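Workshop notebook, Standside Document Services
May 2024
Entry by Musyoka Wanyama

Subject: transfer of the Cosdale parish papers from the flatbed to the sheet-fed scanner, and the faults met with on the way.

The Cosdale deposit consists of 1,118 loose sheets, nearly all single-sided, together with 2 bound minute books which are to stay on the flatbed. The loose sheets had been put down for flatbed work as well. At the pace we reached in February this would have held up the Lurkville order, and it was agreed that the sheet-fed machine should be tried on any paper sound enough to go through the rollers.

Sorting was done by weight of paper and by condition. Sheets with torn corners, old tape or brittle folds were set aside in the grey folders. Staples and pins were taken out by hand and the holes left as found. Anything on airmail paper goes in a clear carrier sleeve, one item to a sleeve, open edge trailing. Colleagues are asked not to put two small receipts in one sleeve. The software reads them as a single page and the index then runs out of step with the box list.

First run, default profile, 300 dpi, greyscale. The text was legible but pencil notes in the margins came out very faint, and on the blue duplicate sheets they could not be read. Second run, same sheets, colour, 300 dpi, automatic background removal switched off. Pencil now clear. File sizes are larger than we should like, but the depositor has asked for the notes to be kept and the setting will stand. The profile has been saved under the name Cosdale-colour and should not be altered without a line in this book.

A thin vertical streak appeared on the reverse images partway through the second run. It was in the same position on every sheet, some way in from the left edge. The rear glass strip was wiped with the lint-free cloth and the fluid supplied, and the streak remained. On a second inspection with the torch there was a speck of adhesive on the strip, very small, which came away with a fingernail and a little more fluid. The streak did not return. All 17 affected sheets were scanned again and the earlier files deleted from the working folder.

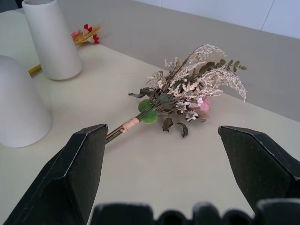
Double feeds were the more serious matter. The ultrasonic sensor stopped the machine correctly on most of them, but it also stopped on sheets with pasted slips, which it takes for two pages. Turning the sensor off is not acceptable for deposited papers. The pasted sheets have therefore been pulled out and will be fed singly with the sensor set to ignore the first overlap, following the procedure on the Sepúlveda card pinned by the bench. I have corrected step four of that card in ink. It gave the menu option under its old name, from before the software was updated.

Roller counter checked at the close of the session. The pick roller was last changed 3,000 sheets ago and shows a slight shine across the middle. It is well short of the replacement figure in the manual, but old rag paper leaves a good deal of dust and I should prefer to clean it at the start of each box until this job is finished. A spare set is in the second drawer, unopened.

File naming. The first box was saved with the date ahead of the box number and the second with the box number ahead of the date. Both have been brought into line with the second pattern - box, folder, sheet, side. Leading zeros are required throughout or the sheets sort in the wrong order once they reach the server. The renaming log is saved beside the images.

Text recognition was tried on the typed letters only. Results are good on the top copies and poor on the carbons, where the letters e and c are regularly confused. No correction has been attempted. The handwritten sheets will be delivered as images without searchable text, as stated in the agreement with the depositor.

Outstanding:

Grey folder sheets to go on the flatbed, glass cleaned beforehand.
Pasted slips to be fed singly, two people present.
Order more carrier sleeves, the larger size. Four of the present ones are scratched and mark the image.
Colour target to be scanned at the start and end of every box. It was missed at the end of box two.
Ask Lurkville whether they will accept PDF/A or still require TIFF, and enter the reply here.

M.W.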